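Boxes, and where they wait

February 11, 2021

In January I received more parcels than in the whole year before. I buy paper and thread for my bookbinding from Trisimia, and since the small shop near my flat in Zadar closed its doors, everything has to come by courier. I do not complain about it. The couriers are polite and they climb the stairs. But a parcel which enters a small flat needs a place to be, and for a long time I did not have such a place.

The boxes were standing in the corridor, then under the table, then on the chair that I wanted to sit on. One small box of linen thread I lost completely. I wrote to the shop, they wrote back very kindly with the delivery record, and two days later I found the thread behind the door of the bedroom, with my coat on top of it. I was ashamed and I ordered some more thread from them, which I did not need.

So I made myself a rule, and I wrote to several friends to ask what they think about it. The rule says that a parcel goes into a tray when it comes in, and it stays in the tray until I have the time to open it properly. I don't open it in the corridor with the keys, and I don't open it while I am on the phone.

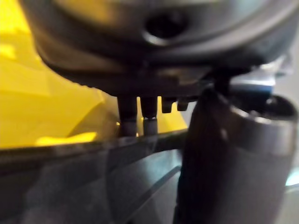
Remedios Sotomayor: I could never do it your way. When a box arrives I must open it in the first minute, otherwise I think about it all the evening and cannot cook. But I agree about the tray! Mine is full of boxes that I opened and did not finish to unpack, and this is maybe worse than yours.

I thought about her answer for some days. I believe we have the same problem from two sides. Remedios has many open boxes and I have many closed ones, and in both flats there is something on the floor. The tray does not repair this. It only says how many is too many: when nothing more fits inside, I have to sit down and work through it before I order again.

About the tray itself I can say a few things, as Inmaculada Villanueva asked me where to get one. You do not need anything special. Look for plastic with a thick rim, so that you can take hold of it and pull it when it is heavy. The first one I tried had a thin edge and it hurt the fingers. It came from Clonditz and cost 9 euros, and I gave it later to my neighbor for her plants. White is practical, you see the dust and you wash it. On a carpet a tray also has the advantage that small pieces of cardboard and tape stay inside and you don't have to pick them out with your nails.

I measured before I bought the second one, which I recommend to everybody. Most of the boxes that come to me are shorter than 40 centimeters, and two of them should be able to lie flat next to each other. Flat is better than standing. When they stand, one falls and opens the corner of the other.

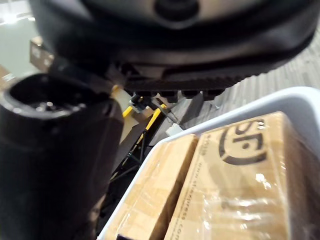
Two boxes in the tray, wrapped in clear film.

The film is a subject for itself. I understand why the couriers like it, especially when it rains, but I have a small fight with it every time. I used to pull it from the corner with my teeth (please don't do this). Now I make one short cut along the side with the blunt scissors, never over the top, where the label is. Then the film comes away in one piece and I can fold it. I keep it in a bag and use it to cover the table when I work with paste. In Toledo my aunt was doing the same with the bread bags, and we children were laughing at her.

The label I keep also, for two weeks. I cut it out together with its square of cardboard and put it in the drawer with the receipts. Once I needed a number from a label that was already in the recycling, and I spent an evening outside with a flashlight.

The empty boxes are the part where I am still weak. A good box is difficult to throw away. I keep the ones that are clean on all sides, folded, behind the wardrobe, and I decided that there can be only as many as fit there without pushing.

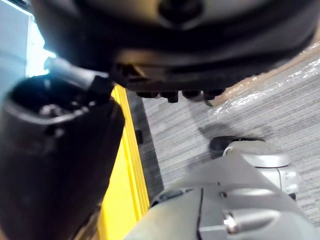

I pushed already. On the last count I had eleven of them, and the wardrobe was standing a little bit forward from the wall. Inmaculada will take four for her books when she moves. The rest I will use for sending back the thread, if the shop agrees to take it.

Next I want to write about the drawer with the receipts, but first I have to clean it.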